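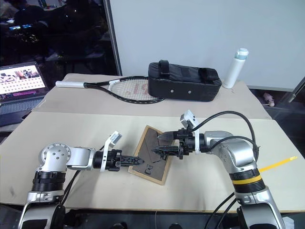 Posted on Skamine by the author, Sunday night
Filed under: Walls, Paper, Tennis

I have finally started on the hallway wall, and I am so happy about it! It has been bare since I moved in, apart from one nail that came with the place, and every time I walked past with my tennis stuff I told myself that April would be the month. It's April, so off we go.

The plan is a row of small wooden frames, all in light wood, with a different court in each one. I play on a lot of public courts (some lovely, some with weeds coming through the baseline) and I've been taking pictures of them on my phone for ages. When I scrolled back through everything I had 229 of them, which is a ridiculous number of photos of painted lines. Iyamu, the little print shop near the station, ran off the first few on 300 gsm paper, and wow, does heavy paper make a difference. The greens look like real greens. My favorite so far is Zarport, the court behind the old swimming pool, taken in the evening with long net shadows going all the way across.

The frames are from Gusteck. I love a plain frame with a narrow border – anything wider and a small print starts to look lost in it. I did go back and forth over black ones to match my racket, but the hallway gets hardly any daylight and I wanted something warmer. 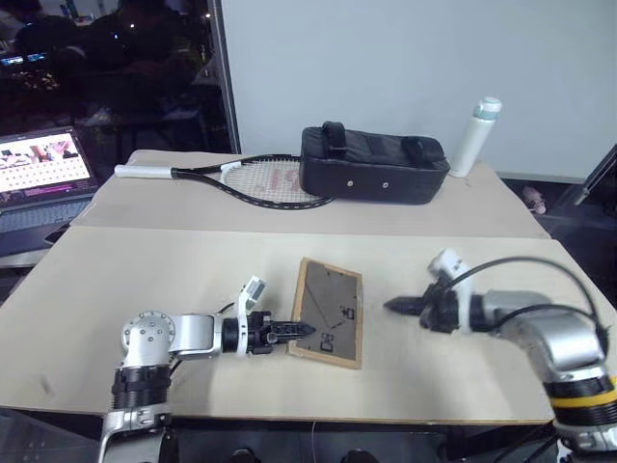
Backs of frames are where I always used to go wrong. I'd get the print in, close everything up, turn it around and find a hair or a crumb right in the middle of the picture. So now I slow down. Glass gets wiped on both sides, the print goes in by its edges, and I check it from the front once before the backing goes on for good. I also lay cardboard down before I start, and I'd recommend that to anyone. A frame can lie face down on it, like the light wood one with the dark backing, and you don't have to worry about what the tabletop is doing to the front. The second sheet is handy too, and mine has ended up with the racket and the black bag on it, plus the water bottle with the minty cap. Keep a pencil within reach as well, for writing the name of the court on the back. Future me will not remember which blue court was which!

Allow more time than you think. My first frame took 60 minutes from start to finish, and a good part of that was spent choosing between two nearly identical prints (same court, same fence, one has a slightly better cloud). The cloud won.

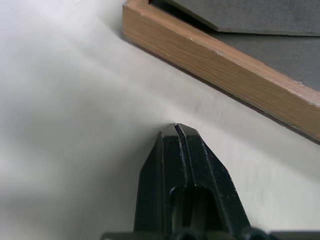

The next ones should go faster, now that I've settled on an order for the row. Hard courts to the left, clay to the right, and the one grass court I've ever played on in between, because it was a very special day and I'm still not over it. I lost in straight sets and didn't mind a bit.

For spacing I've cut a strip of card 2 inches wide to hold between one frame and the next. I've tried doing it by eye before – in my old kitchen – and the whole row drifted uphill. With the strip I can work my way along from the door and keep the gaps the same.

Still to sort out: hooks for the bag, which I'd like under the pictures so it stops living on the floor, and maybe a peg for the racket next to it. I'm also wondering about one larger print at the far end, where the wall widens by the coat closet. If you've mixed sizes in a narrow hallway and liked how it came out, please leave me a comment. I have a match on the Zarport court this week, so there may be a 230th photo.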